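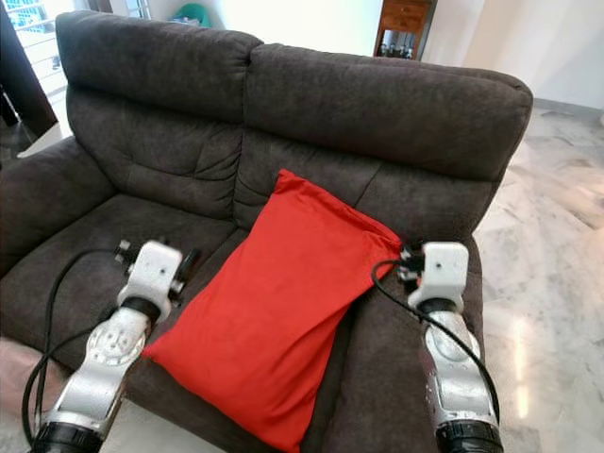
Most of the argument about teaching robots by hand is held by people who have never had to do it, and it shows in what they think is hard. They ask about grip force and camera resolution. I spent over 70 hours last September driving a pair of arms from the next room, and what I remember is pillows. Take a red pillow leaning across the seat of a dark loveseat, with the right gripper next to its upper corner. A person would pick that up without a thought. An operator has to decide whether to go for the corner or the side, which arm moves first, and what the other arm should be doing in the meantime. Whatever the operator decides, the robot will learn. So the decision is the work, and I think we pay far too little attention to who makes it and how.

I should say where I sit. I run the demonstration side at Zurer, which is a small company. We collect household tasks and hand them to the people who train the models. Before this I taught sewing machine operation at a furniture plant in Clillwood, and I still think that job prepared me better than an engineering degree would have. When you teach someone to sew a welt you find out quickly that your hands know things you have never put into words. You also find out that your hands have bad habits, and that the new person copies those first.

There are two common ways to show an arm what to do. You can take hold of it and move it through the task, or you can drive it from a distance with a matching set of controls. I have done both for long enough to have a preference, and it is for remote control in nearly every case. When you hold the arm yourself, your body is in the way of the cameras and you feel things the robot won't feel. You lean on the sofa. You nudge the cushion with your knee. The recording keeps none of that, and the model is left to learn from a version of the task that had a hidden helper. With remote control you get only what the robot gets. It is slower and more annoying and the data is better.

The objection I hear most is that remote operators are clumsy, and that clumsy demonstrations make clumsy robots. There is something in this. A new operator on our setup takes several tries to get hold of a pillow, and the first ones are painful to watch. But clumsy goes away with practice. What doesn't go away by itself is inconsistency. In one batch we had 169 demonstrations of tidying a sofa, from 5 operators, and two of them finished by patting the pillow flat. The others didn't. No one had told them either way. The trained policy would put the pillow in place and then hover over it with one arm, half committed to a pat. We threw out a good part of that batch and I wrote a page of instructions, which I should have done first.

Tamsin Pearce, who trains the models on the other end, disagrees with me about that page. Her view is that variety is useful, that a robot which has seen only one way to set a pillow will be lost the first time the pillow slides. She is right about the sliding. I asked for more starting positions and more recoveries after that conversation, and the results improved. Where I won't follow her is on letting each operator choose their own idea of finished. Vary the start as much as you like. The end has to be agreed on.

The other thing I would change is pay. The trade treats operating as entry-level work, something to be done by whoever is available for the afternoon. A contractor we tried, Vekham, rotated people so fast that few of them got past their second shift, and you could see it in the recordings. Long pauses, grabs at the middle of soft things, arms crossing over each other. Our best operator has been with us 19 months. She looks at a cushion before she moves and she picks the corner she can still reach when the cover slips. That judgment ends up in the robot. It's strange to buy expensive hardware and then save money on the person whose choices it is going to repeat.

I don't know how long this kind of work will last. People at Ung, where a couple of my former colleagues went, believe that video of ordinary people doing ordinary chores will replace most of it. Maybe so. Video of someone tossing a pillow onto a couch has no gripper in it, though, and somebody still has to work out what two stiff fingers should do with a loose cotton cover. For now I would put the money into fewer tasks, longer training for operators and a written description of what done looks like. We start on blankets next, and I have already rewritten that page twice.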